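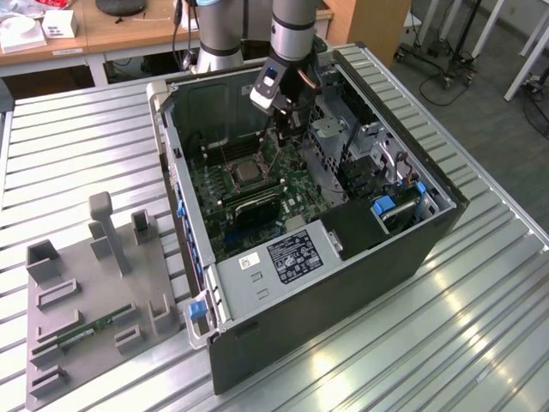 A desktop tower on its side, with the side panel off.

So I'd eaten oatmeal for 201 mornings straight, and I was getting pretty smug about it. I kept a tally on the fridge. My doctor in Holloway had told me to get more fiber, and I am nothing if not obedient when a printout is involved.

Then Geltum opened a breakfast counter across from my bus stop, and they put flaxseed in everything. Muffins, yogurt, even the jam! I bought a bag to take home, the big one, because it was only 50 cents more than the small one (this is how I've ended up with most of what's in my pantry).
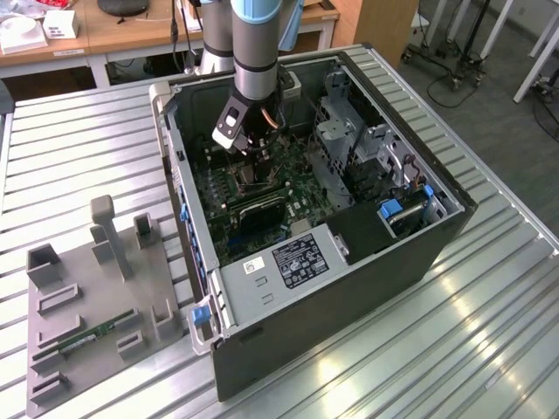 The first morning I put in a spoonful. Fine. Kind of nutty. The second morning I read the back of the bag and saw I was supposed to grind it, so I dug out my grandmother's coffee mill, which hadn't been touched since we moved from Gevholm, and the whole kitchen filled up with the smell of her. Coffee and cardamom and that drawer she kept the string in. I stood there in my socks with the handle in my hand and missed two buses.

She lived to 76 on rye bread and butter, by the way, and never once said the word fiber.

I called in late – told them it was a plumbing thing – and made her pancakes from memory. Four eggs, milk, too much salt. I threw in the flax at the last second and they came out speckled and a little tough, and I ate every one of them standing up at the stove.
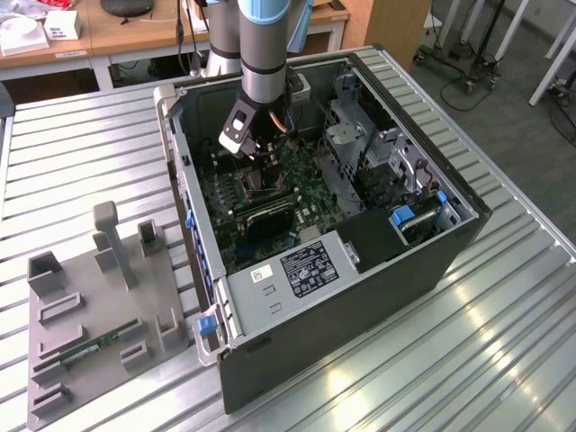 Memory modules in their slots at the left of the board.

The next day there was no mark on the fridge. I thought it would bother me more. I had a cold pancake on the bus, wrapped in a napkin, and got jam on my sleeve.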